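Library > Courses > Robot Learning > Chapter 6

Print this page | E-mail this page

Chapter 6
Two Arms, One Plate: Learning from Demonstration

6.1 The trouble with clearing a table

Most people learn to clear a table by the age of six and spend the following decade pretending they have not. A robot has the opposite problem. It is willing at any hour, and it has no idea what a plate is.

The earlier chapters treated motion as something you work out in advance. You were given a goal position, a model of the arm, and a planner, and you were asked to produce a path that did not pass through the furniture. For a single arm moving a single rigid block, this goes well enough that you may have come away with a favorable opinion of planners. Keep it. Planners are still useful, and you will need one again in Chapter 9.

Now suppose the job calls for two hands. One gripper has to steady a thing while the other turns it, or both have to lift together without pulling it apart. The path of each arm depends on the path of the other, and both depend on contact forces that your model describes politely and incorrectly. Writing the rules by hand is possible. The Hultudley lab did it once for a single dish and a single sponge, and the resulting program was 3000 lines long. It worked on that dish.

Learning from demonstration starts somewhere else. A person does the task through the robot, many times over, while the system records what the cameras saw and where the joints were. A network is then trained to produce the joint motions given the views. The method is also called imitation learning or behavior cloning, depending on which conference the author was hoping to attend.

6.2 The Herkard station

Throughout this chapter we will use one worked case, the tabletop study carried out at the Herkard station. It has the virtue of being small. It also has the virtue of having gone wrong in several instructive ways before it went right, and the group was decent enough to keep the bad runs.

The station has two arms mounted facing each other across a black table, inside a black fabric enclosure. The enclosure is the least glamorous item in the budget and did more for the results than the second graphics card. In the first version of the study the arms worked in an open room beside a window, and the trained policy performed well in the morning and badly after lunch. The students on the project had been known to show the same pattern, so it took a while before anyone suspected the light. 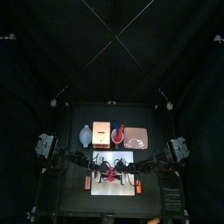

Figure 6.1 The Herkard station during a plate task. Both grippers are over the silver plate, with a pink object between them. The objects in the row behind belong to other tasks in the set.

Notice how much of the figure has nothing to do with the plate. The bowl, the cup with its two utensils, and the pink tray were left on the table deliberately. A policy trained on a bare table learns that anything visible must be the target, and the first stray cup it meets in later life will be treated as a matter of great urgency. Objects that are present but irrelevant are called distractors. We will come back to them in Section 6.5, where they cause trouble on purpose.

6.3 What gets recorded

A single demonstration is called an episode. In the Herkard study, each episode holds three streams: the camera images, the measured joint positions of both arms, and the commanded joint positions. Beginners tend to throw away the last of these on the grounds that it looks like a copy of the second. The two differ most at the moment of contact, when a gripper has been told to close further than the object will allow. That gap is the nearest thing the system has to a sense of squeeze. Discard it and your policy will touch things very gently and pick up none of them.

The group collected 800 episodes across all tasks. Of these, 70 were set aside before training began and were not looked at until the end. The phrase "not looked at" should be taken literally. Looking at the held-out set just once, to see how things are going, is how a large number of excellent results have been obtained and then never obtained again.

Operators were asked to work at a steady pace and to finish every episode, including the clumsy ones. The second instruction met some resistance. People dislike leaving evidence of a fumble, and the early data was full of short, handsome episodes in which no gripper ever slipped. A policy trained on those had never seen a recovery. The first time a plate shifted, it carried on serenely with a plan for a plate that was somewhere else.

6.4 A first result, and how to read it

With fumbles restored to the training set, the Gajewski policy (named for the building it was trained in) completed 77 percent of its plate trials. The same network trained on tidy episodes alone managed almost half that.

Before you underline the larger number, ask what counted as a success. The group's rule was that the object had to be where it belonged when the time limit ran out, with both grippers clear of it. Under a looser rule, in which merely moving the object would do, the score rises and the robot is no better. When you compare two papers, compare their rules first. You will often find that this takes care of the afternoon.

A second caution concerns the word "task." The Grellik benchmark, which you will meet in the exercises, counts every new starting position as a new task. The Herkard group counts all starting positions together as one. Both choices can be defended, and one of them makes for a much longer table in the appendix.

6.5 Distractors and where they sit

We can now ask a sharper question. If the row of objects at the back of the table is shuffled, does the policy notice? It should not, as the plate has not moved. In practice the answer depends on how often the row was shuffled during collection - and in February, when most of the data was gathered, it was hardly shuffled at all. The next few pages develop a way to measure this dependence using only the episodes you already have, and they begin with a definition.

Print this page | E-mail this page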